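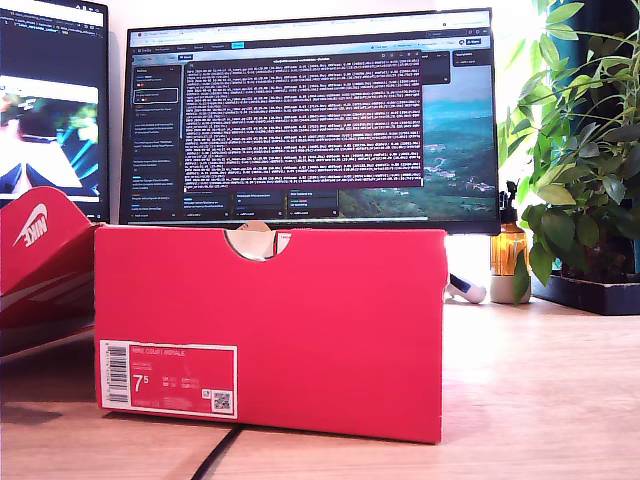 Which size do I put on the return form if the label on the shoebox has a whole row of them?
Use the big number on the left of the label, with the little half size next to it if there is one. The columns of tiny print are the same size converted for other countries, and the form doesn't want those.

Ticket 131 - return form keeps rejecting my size
Sent to: Wasar returns help
Status: open, then closed, then open again (sorry)

Hello! I'm sending back some trainers I ordered through Wasar and I've been going round in circles with your form since teatime on Tuesday. It's the page that asks for the shoe name, the size and the barcode number. I type it all in, press Next, and get "size not found for this item". I've had that 3 times now.

What I've tried so far:
Typed 7.5, which is what I make of the big 7 with the small 5 up beside it on the Court Royale box. Rejected.
Typed 7 5 with a gap, exactly as printed. Rejected, and it wiped the barcode too, which was a bit mean.
Tried the same thing on my phone. Same message, only smaller.

I did wonder if I'd muddled the boxes, as I've got more than one pair on the go and the lids had wandered off from their bottoms. So I've had a proper sort out and I'm going by the end labels now and ignoring the lids completely. 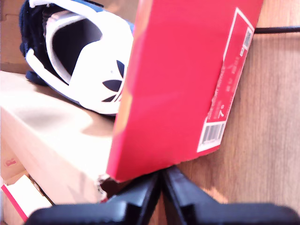

Red box on its end, label side out, with the Adidas shoe behind.

Update, same evening. Your first reply asked me to read the number under the barcode. Which one, though? There's a small barcode and a bigger one on that label, and I'd been using the small one because it was nearest the top. Swapped to the bigger one and the page moved on to the address bit, hooray. So that's one pair through. I closed the ticket at this point and put the kettle on.

Update 2. Reopening, because the Court Royale pair still won't go. I've copied the number out by hand and read it back to myself twice, and I get "size not found" every time. There's a square QR code on that label as well, but your form has nowhere to put one, so I've left it alone.

Update 3. Got it! The size box is a drop-down pretending to be a box you type in. If you type 7.5 and press Next it forgets it straight away. You have to type it, wait for the little list to appear underneath, and click 7.5 in the list. Could you put a note on the page about that? It would have saved me a whole evening.

Still to sort, please:
The postage label. The form offered me Jiltel collection or drop-off at the Sustamside shop. I picked drop-off, and the label has come out at 70 per cent size on my printer. Will the shop be able to scan it like that, or should I do it again?
And can 2 boxes go in one parcel if they're on separate returns? I'd much rather carry one bag into town.

Leave this one open until I've heard about the label, thanks.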